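Ticket: Campaign total on the Beltdale page stuck at 3,000
Status: Resolved
Category: Donations / public counter
Opened in October by the Beltdale community radio campaign

Problem as reported

The fundraising page for the Beltdale studio move has shown a total of $3,000 since last night. Donors are still getting their email receipts. The campaign organizer says people are writing in to ask if their money went through, and two of them have paid twice. The bar under the total is stuck too, but the list of donor names on the right keeps growing.

The organizer has tried a different browser and a phone on mobile data. Same number everywhere. 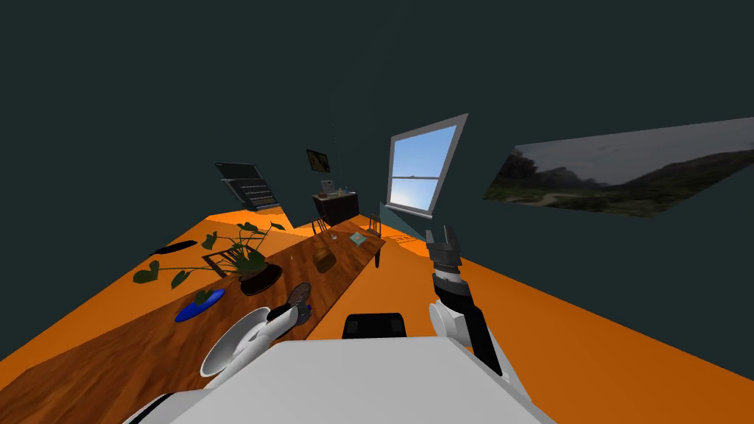 Rongrong Xie
Campaign Support Lead

9:10 a.m. Confirmed. The public page shows $3,000 and the dashboard shows $3,712. The payment record in Peng matches the dashboard to the dollar, so no donations are missing. Told the organizer that the money is safe and asked them to pin a short note on the page telling people not to give again.

9:25 a.m. Cleared the page cache for this campaign. No change. Cleared it for the whole site. No change.

9:40 a.m. Checked three other live campaigns. Their totals are moving normally. That leaves something set on this campaign only.
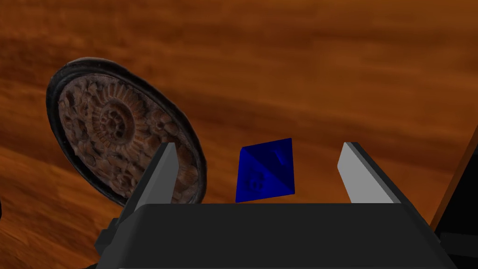

Plate and wood surface.

10:05 a.m. Went through the campaign's change history. Yesterday evening the organizer added a matching gift from a local sponsor, Brotitz, and set it to start once the campaign reached $3,000. The form has a box labeled "Hold total until match is confirmed." It was checked. With that box on, the counter stops at the starting amount and waits for the sponsor to click a link in an email.

10:20 a.m. Asked the organizer if Brotitz had received the email. They called and found it in the spam folder. The link had expired by then. It is good for 90 minutes.

10:35 a.m. Tried to send a new link from the dashboard. The button gave error 115. Our notes list that as "match already pending," meaning the old request has to be canceled first. The organizer's account does not have permission to cancel it, so I did it from the admin side.
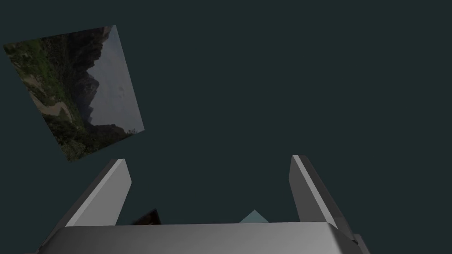 Donations and Payments Team

10:50 a.m. New link sent. Brotitz confirmed it a few minutes later. The public total went to $3,712 on the next refresh and the bar moved with it. Had the organizer check on their phone as well. Correct there.

11:15 a.m. Duplicate payments. Found both in Peng and refunded the second charge on each. Refunds take several business days to show up on a card statement. Sent both donors a message and copied the organizer. The total will drop by the refunded amount when Peng posts the refunds tonight, so a lower number tomorrow is expected.
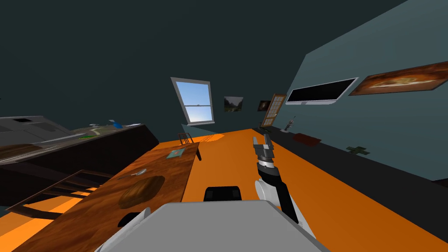 Gripper and orange floor.

Steps if this comes up again

1. Compare the public total with the dashboard total. If the dashboard is higher, check Peng before doing anything else.
2. Open Matching Gifts and look for a request marked pending.
3. Cancel the pending request from the admin side, then send a new link.
4. Ask the sponsor to look in spam.
5. Reload the public page and check the total.

Follow-up

Filed a request with Preken, who maintain the campaign form, to leave the hold box unchecked by default and to show a warning in the dashboard when a match link expires. Also asked for plain wording in place of error 115. No reply yet. I will add their ticket number when I have it.

Organizer replied at 2:30 p.m. that the page looks right and the note has been taken down. Closing.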